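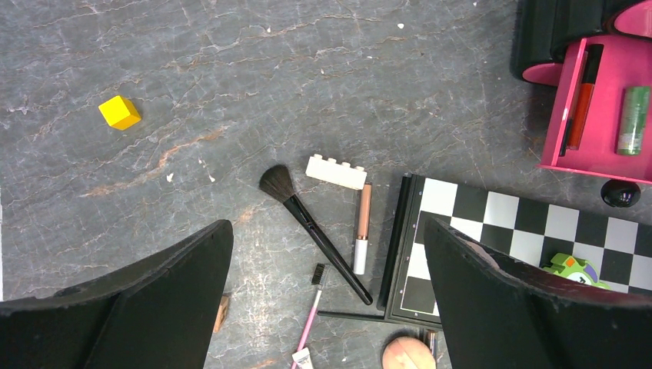 Bits and pieces on the gray marble, pale veins and all.

I have wanted to get inside a working stone yard ever since we redid our bathroom and I spent three weekends walking up and down aisles of slabs, petting them like horses. So when Shona Hollis at my gym mentioned that Costigan Stone was having an open day out in Merstead, I had my name down before she'd finished the sentence.

It's a longer drive than I thought. You go past the feed store, past the turn for the reservoir, and then there's a gravel road that my little car did not enjoy one bit. But the parking was free and there was coffee in the front office, plus a tray of lemon bars that I visited twice (fine, three times).

They split us into groups and ours got Clem Mudgway, who has been cutting stone there since he was nineteen and talks faster than anyone I have ever met. First stop was the slab yard. The slabs stand up on edge in long racks, and each one gets a strip of tape with its lot number so that slabs from the same block stay together. If your kitchen needs two, you want two that were neighbors in the block, because then the veins carry across. I had no idea! I thought our installer was just being fussy. A big slab can weigh 900 pounds, Clem told us, and they move them with a clamp hanging off an overhead crane. He made us all stand behind a yellow line while one went by, swinging a tiny bit, and I held my breath the whole time.

Then the saw shed, which was my favorite. It's loud even with the foam earplugs in, and there is water everywhere. Water on the blade, water running down the floor channels, a kind of gray milk collecting in a pit at the end. The pit settles out and they pump the clean water back around again. One of the kids in our group asked what they do with the mud, and Clem said it gets pressed into cakes and hauled off, and then he handed her a dry piece. She carried it for the rest of the tour.

The bridge saw they use for straight cuts is a Prandetti, and they're very proud of it. Digby Tipoki runs it. He let us look at the layout on his screen, where he had a photo of a slab and was sliding the shapes of somebody's countertop around on top of it to dodge a flaw. He had been at that one for half the morning, he said, and the customer had already changed her mind on the sink.

Polishing was next, and here I learned the most. I had always assumed shiny was just what marble looked like. Nope! It comes off the saw dull and sort of chalky, and they work up through finer and finer pads. They had set out sample squares for us to feel, and at the 820 grit one you can just start to see the light over your head. A lot of people stop before the high shine now and go for honed, which hides the etching from lemon juice and wine a bit better. Isla Dunstan from the showroom did a little demonstration with half a lemon on a polished offcut, and when she wiped it up you could see a dull ring where it had been sitting. There was a groan from everyone who had marble at home. I was one of the groaners.

I asked her about the rusty lines you see in some gray marbles, the ones that look like cracks. She said some are only color, from iron in the stone, and some are real weak spots, and the way to find out is to run a fingernail across and see if it catches. Naturally I came home and did this to every surface in the house.

We finished in the remnant room, and this is where I'd tell you to bring your wallet. It's all the leftovers from bigger jobs, stacked by color, some of them big enough for a vanity or a small table. There was a green one called Pusavon that I am still thinking about. The woman next to me, Mereana Partington, was hunting for a pastry board and ended up with two, and we had a nice long chat about pie crust while they rang her up. (She freezes her butter and grates it. I'm trying it this week.)

A few practical things if you go. Wear closed shoes, they will turn you away in sandals. Bring a sweater – the saw shed is freezing. The bathrooms are in the front office only, so go before your tour starts. It's not great for strollers with all that gravel, but the kids who could walk it seemed to have a fine time. Tours ran just over an hour and they didn't charge anything.

They do the next one in November, and you sign up by calling the showroom. I've already put in for two spots, and my husband doesn't know yet that one of them is his.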